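**Thread: They put arms on the laundry round. What happened to your hours?**

**sock_drawer_42**
OK so I do housekeeping for Wostov, the serviced flats people, and in March they started us on the Corkisus arms for washing. I've been in this job 17 years and I have never had so many meetings about a washing machine, lol. The deal is the arms do the lid, the loading and the buttons, and we do stain checks, pockets, delicates, folding, and anything a guest asks for. They told us no layoffs. Fine, I believe them so far. But my round used to be mine! I'd start a wash, do the bathroom, come back, swap it, wipe down the kitchen. Now the Flindari app tells me when to be standing next to the basket and when to leave it alone.

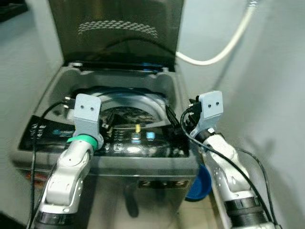

My back is better, I'll give it that. All that leaning into top loaders was killing me by the end of a shift. What I don't love is the waiting. I can have a lid up and a load in before I've finished a thought, and now I stand there with my hands behind me like a kid in a china shop. Is anyone else on a setup like this? Did they change your pay grade or just your job title?

**mopandbucket**
Title only. I'm an "attendant operator" now. Same money.

**fitted_sheet_hater**
Gonna disagree a bit with the OP. We got ours at El Khatib last year and I'd fight anyone who tried to take them out. I'm 47, my wrists are shot, and wet towels were the worst part of my day. Yes it's slow. I use the time to do my mending and the order sheet, which I used to do at home for free!! So ask about that. If the app has you "on standby" you should be on the clock, and you should be allowed to do something with your hands that isn't the laundry.

**sock_drawer_42**
> you should be allowed to do something with your hands

We're not though. Standby means eyes on the basket. I asked if I could do the dishes in the meantime and got told it would "affect attention." It's a kitchen. The dishes are RIGHT THERE.

**night_porter_2**
Coming at this from the other side, I help set up the sessions on our site and the eyes-on rule came from us. Mixed loads are where it gets messy, dark things on top of big plaid things on top of prints. Somebody has to decide what goes in with what and I'd much rather that was a person who knows fabric.
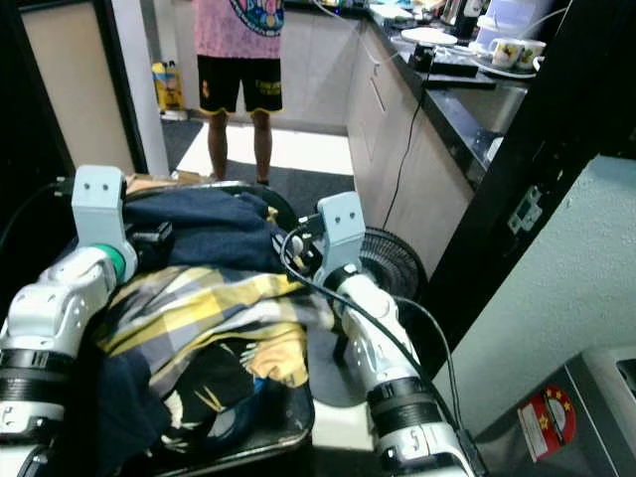 *Posted from: Linen & Laundry Team, Wostov Serviced Flats*

So when people tell me the job is just watching now, I push back a little. Sorting has gotten more important. I do agree the standby thing is badly written, and I've asked for it to be changed so you can do quiet jobs within sight of the basket. No answer yet. What would help is if folks put it in the shift notes, and be specific please, "waited, could have wiped counters" is way more use to me than "this is dumb" (real note, you know who you are).

**mopandbucket**
that was me and I stand by it

**fitted_sheet_hater**
@night_porter_2 if sorting is more important, where's the sorting money? Not having a go at you personally. But at our place they wrote "textile judgment" into the job description, word for word, and then when review time came it was worth zero. You can't call it a skill in the training and a chore on the payslip.

**night_porter_2**
No argument from me. I don't set the grades, wish I did.

**sock_drawer_42**
OK I didn't know we had someone from the team on here, hi! I'll do the shift notes properly. And I'll say one nice thing, the new girl on our crew picked it all up way faster than I did and she likes it. She's never done the round the old way so she isn't missing anything I guess. I do still check every pocket myself. Tissues, people. ALWAYS tissues.

Anyone got the actual wording from El Khatib about mending on standby? I want to bring it to my supervisor before the new rota comes out.

**fitted_sheet_hater**
It's on the board in our break room, I'll copy it out on my next shift and stick it in here.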